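Teaching two arms to sort cutlery: recording good demonstrations

Posted Wednesday, May 26, 2021 by the Nadura workbench team

Search this site Search Go

If you have a pair of arms on a bench and want a policy that learns by imitation, cutlery is a brilliant first job. It's cheap, it's shiny, and it's much harder than it looks! We used it for our Trernine set, and this is how we'd go about it again.

Start with a jumble. Mix knives and spoons in several colours and let them overlap, handles crossing. Polished metal throws reflections all over the wrist view, and a policy that has only seen dull, tidy handles will be lost as soon as a bright spoon turns up. Change the pile before every run.

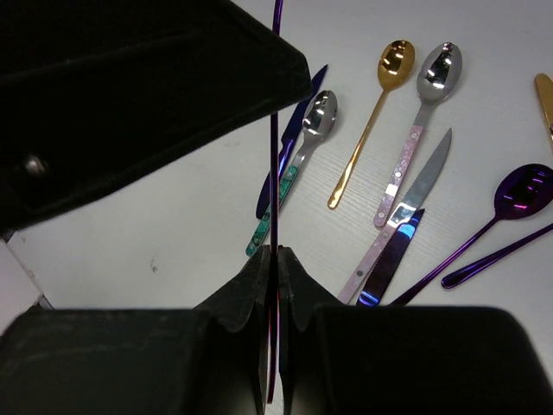 Record the wrist views and a fixed view together, and check that their clocks agree before you begin. We lost a whole morning's runs to a drifting clock — very annoying, very easy to avoid.

Now the driving. Move slowly near the table and close the fingers fully before you lift. Thin handles can turn in the grip, so pause for a moment after each pick and let the recording catch the steady hold. Those little pauses helped our training more than any clever change to the network.

Use both arms from the first day. Give each one a side of the pile and let them work towards the middle, keeping one clear of the tray while the other is placing. You'll want plenty of runs that end with only a few pieces left, too, as the last pieces are where our early policies dithered.

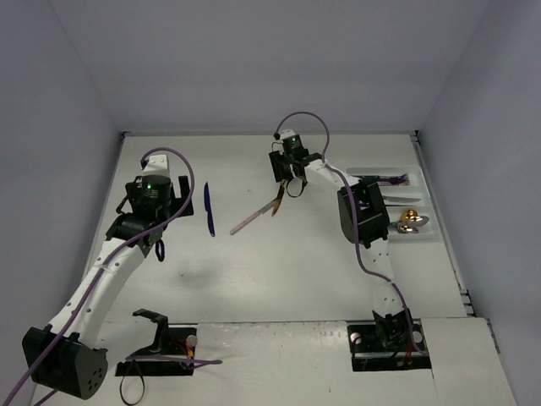
Both arms over the last loose pieces, with the tray at the right.

How many runs do you need? We trained on 300 first and got a policy that reached for the right things and then fumbled. At 1000 it was a joy to watch. The full Trernine set has 3127, split into 2 parts: one for training, one held back for testing. Keep whole piles together when you split, or the test will flatter you.

Save your failed runs in a folder of their own. We're trying them as training data for Grasso, our grasp checker, and hope to write that up in July.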